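Chapter 4
Records and Filing in the Small Office

4.1 Why records are kept

A business keeps records so that it can show what it bought, sold, promised and paid. In a large firm this work is spread across departments. In a small one it often falls to a single person, who may also answer the telephone and order the stationery.

Take Flallwood, a supplier of garden fencing with 15 staff. In one year the office handled some 4000 separate papers, among them delivery notes, invoices, holiday forms and letters from customers. Most were needed once and never looked at again. The difficulty lay in the few that were needed a second time. When a builder disputed invoice 663, the signed delivery note took two days to find. It had been filed under the name of the driver.

This chapter deals with the path a paper follows from the moment it reaches the office until it is stored or destroyed. Electronic records are covered in Chapter 5, although much of what is said here applies to them too.

4.2 Incoming papers

Papers should be sorted on the day they arrive. The simplest arrangement is a pair of trays, one for papers that need action and one for papers ready to be filed. A third is sometimes added for items waiting on a reply. More than this tends to slow the work down, as the clerk has to remember what each tray is for.

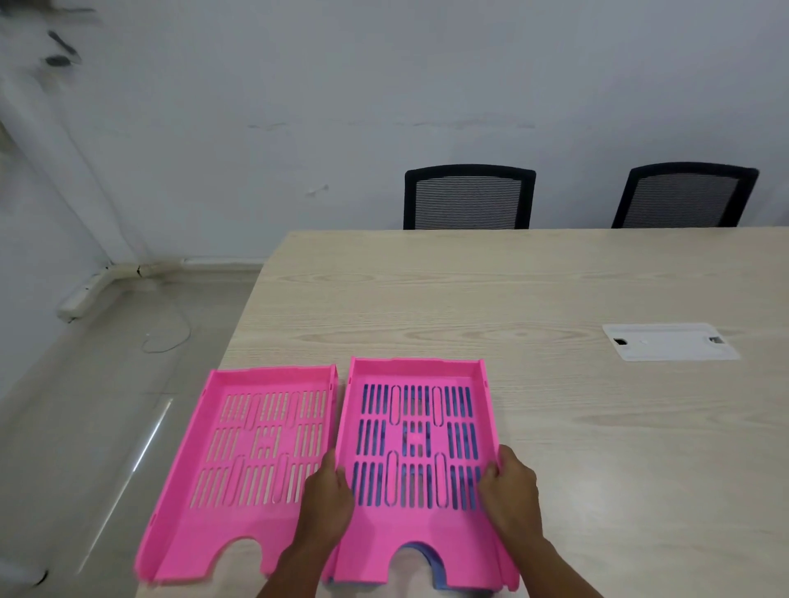 Marlina Khoo takes a different view, and would do away with the waiting tray altogether. In her experience a paper put there is forgotten until the other party complains, and a note in the diary with the paper already filed does the job better. Offices that deal with long orders may find this hard to follow, but the point about forgotten papers is a fair one.

Whichever method is used, each paper should be marked with the date of receipt. A stamp reading "Received Jul 15, 2018" settles many arguments about whether a notice came in time.

4.3 Choosing a filing order

There are three common orders: by name, by number and by date. Filing by name suits customer letters. Midora, a lettings agency, files by the name of the tenant and keeps a separate card for each address. Filing by number suits invoices, provided an index is kept. Filing by date suits petty cash slips and little else.

Mixed systems cause most of the trouble. If half the staff file a letter under Sheikh and the other half under Gritanska, the name of the parent company, neither half will find it. The rule should be written down and kept beside the cabinet.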